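Plollorthorpe Extends Household Goods Reuse Program Through Winter

23rd December

The Town of Plollorthorpe will keep its household goods reuse counter open through the end of February, the Department of Public Works announced. The counter, which operates from the east bay of the Misar Road transfer station, had been scheduled to close for the season before the new year.

Under the extension, residents may continue to drop off clean, usable kitchenware, small furniture, lamps and linens at no charge. Items are inspected by station staff and then offered free to any household in the town. Proof of residence is required for both drop-off and pickup.

According to figures released by the department, 1,366 households used the counter in its first season, either to give items or to collect them. The department had planned for far lower use when the Town Council approved the program as a pilot.

"Residents asked us to keep this service available in the cold months, when many families are moving between rentals and need basic goods quickly," said Rania Aoun, Director of Public Works. "We are pleased to be able to do so within the existing budget."

The extension will be paid for with funds left over from the pilot. No change to trash or recycling fees is planned in connection with the program.

Kitchen items remain the most requested category, followed by bedding and desk lamps. The department asks that plates, bowls and similar pieces be washed and placed in an open bin or sturdy box before they are brought to the station. Sets should be kept together where possible. Chipped or cracked pieces cannot be accepted and should be wrapped in paper and placed in household trash.

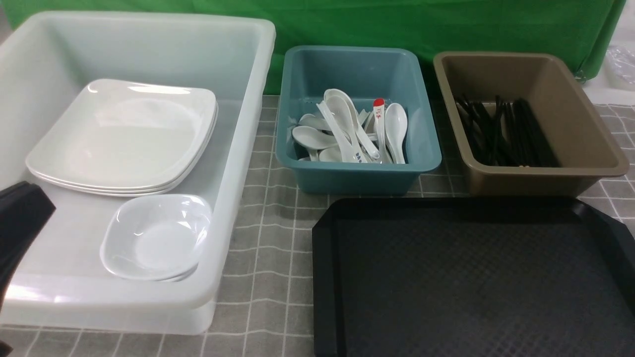 Winter hours will be shorter than those in effect during the fall. The counter will be open from 9 a.m. to 1 p.m. on the days the transfer station receives household waste. Pickup is by appointment for furniture and on a walk-in basis for all other goods. Each household may collect up to 4 boxes of goods per visit.

Unclaimed items will be held for 90 days. After that period, goods in suitable condition will be transferred to Brellska Housing Services, which furnishes short-term apartments for families leaving emergency shelter. Brellska has received goods from the counter since the pilot began and will continue to collect them from the station under an agreement signed with the town this month.

Wanting Mao, who manages family placements for Brellska, said that the arrangement has shortened the time needed to prepare an apartment. "A family should be able to cook and eat a meal on the first night," Mao said. "Pots, dishes and a table make a real difference, and these used to be the hardest things for us to find on short notice."

The town will also add a collection point in the lobby of the Xu Community Center for residents who cannot easily reach the transfer station. The lobby site will accept small kitchen items and folded linens only. Furniture, lamps and electrical goods must still be taken to Misar Road, where staff can test them before they are released.

The program does not accept mattresses, car seats, cribs, large appliances, paint or any item subject to a safety recall. Residents with questions about a particular item should call the department before making the trip.

A request to make the counter a permanent service is expected to come before the Town Council in February. The department will submit a report on costs, staffing and the use of storage space in the east bay. Written comments from residents will be accepted at the Town Clerk's office until the hearing date is set, and a notice of the hearing will be posted at Town Hall and at the transfer station.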